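Laundry robots take a break after a stuck grip at the Wanton Street linen room

If you were wondering why the folding line at the Drestus linen plant in Clatilville went quiet one afternoon in March, I went over and asked, and the answer is a bedsheet. One bedsheet!

The short version: an arm on the Wanton Street side closed on the hem of a wet-looking heap, or so its software thought, and then didn't let go. The arm kept pulling toward the folding table while the other end of the sheet was still caught under the guard rail. It should have stopped by itself as soon as the pull got too strong. It didn't, and a shift worker had to hit the red button. No one was hurt, I'm glad to say (I asked twice), but the rail came off two of its brackets and the sheet was ripped nearly end to end.

Drestus shut down all 3 arms that afternoon and called in Thiele, the outfit that looks after the controls. Their people traced it to a setting. The limit on pulling force had been raised months ago for heavy bath mats and was never put back when the line switched over to sheets. There was a second problem too, which I found more interesting: the release command was sent, but the arm was still busy with its pulling move and put the release at the back of the queue. So it was going to let go, just later. Great.

I got to stand behind the yellow line for a while and watch the slow-speed work they're doing now, a lot of reaching down and closing on cloth, over and over. 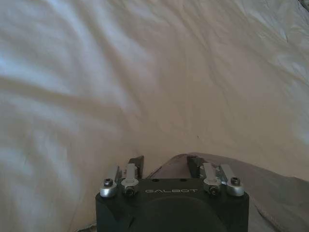
The gripper over a wrinkled stretch of white fabric, fingers apart.

It's a fussy job, to be fair. Cloth never lies the same way twice, and a fold can look an awful lot like an edge. I have trouble finding the corner of a fitted sheet myself, and I've had decades of practice.

The fix, as it was explained to me, is that release now jumps ahead of everything else, and the force limit goes back to its lowest value each time the load type changes. Thiele wants 2,000 clean grabs at low speed before anyone turns the dial up. They were at 755 when I left. The guard rail is being moved back too, so there's less for a sheet to snag on.

Meanwhile the folding is being done by hand, and the plant says hotel orders may run about 3 days behind. If you're waiting on tablecloths, those go through the other building and aren't affected. I'll stop by again once the line is back up to speed.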